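Paper cups keep sticking together in the stack, any tricks?

Posted in Tea Stalls, Fairs and Village Dos

Hello all! I'm doing the hot drinks at our show in August and we're expecting 300 people through the tent, which I'm thrilled about because last year was a washout. We've gone over to paper cups and they come in long sleeves, nested so tightly that I keep pulling off two or three together. Last time I poured tea into a double cup all afternoon without noticing and we ran out before the raffle. How do you keep them upright and get them apart quickly? Is it worth buying proper holders, or will a biscuit tin do?

Brondo

Nneka Adeleke
Oh, I love this question, I've done teas for years and cups are half the battle! Get the wire holders. They cost very little, they weigh nothing in the box, and once you've used them you'll never go back to a wobbling tower next to the urn.

Stand the cups with the open end up. Some people swear by upside down for keeping dust out, and that's fine if they're sitting out overnight, but when there's a queue you want to be able to fill straight away. I keep one stack shorter than the other, work from the short one and leave the tall one as my reserve, so I can tell at a glance when it's time to open another sleeve.

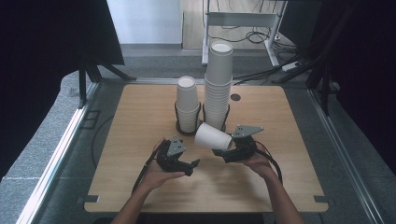 Two stacks in black wire holders, the tall one kept as the reserve.

For the sticking, take hold of the top cup just under the rim and give it a small twist as you lift. Don't squeeze! Squeezing pushes the sides out of round and it grips the one below even harder. If a whole sleeve is being stubborn, roll it on the table under your palms for a few seconds before you open it, and they loosen up beautifully. I do this the evening before with the radio on, and I can get through 200 cups before my own tea's gone cold.

Also, keep them well away from the steam. I had a stack right beside the urn at our spring fair and the rims went soft, and then they really did cling. An arm's length is enough.

If you're near Rander there's a catering shop behind the bus station that does the holders singly, so you needn't buy a whole case. Good luck with the show, it sounds lovely!

Tuncay Coşkun
Agree with all of that. One to add: don't build the stack too high. A wire holder only hugs the bottom part, and a very tall pile will lean if the table gets knocked, which in a tent on grass it will. I top mine up little and often.

And check the sizes match before you mix two brands. I put some leftover cups on top of new ones at our club breakfast, they looked identical, and they jammed solid. Had to cut the bottom one off with scissors! Great fun for the children watching, less so for the people waiting for coffee.

For 300 visitors I'd take 6 sleeves of fifty and one more for luck.

Metevico
biscuit tin works ok but they fall over when it gets half empty. put a tea towel in it

Brondo
Thank you all so much! Tried the twist just now on an old sleeve in the kitchen and it came away one at a time, every single cup. I'm ordering two holders tonight. Tuncay, seven sleeves it is, and I'll keep the leftovers in a separate bag.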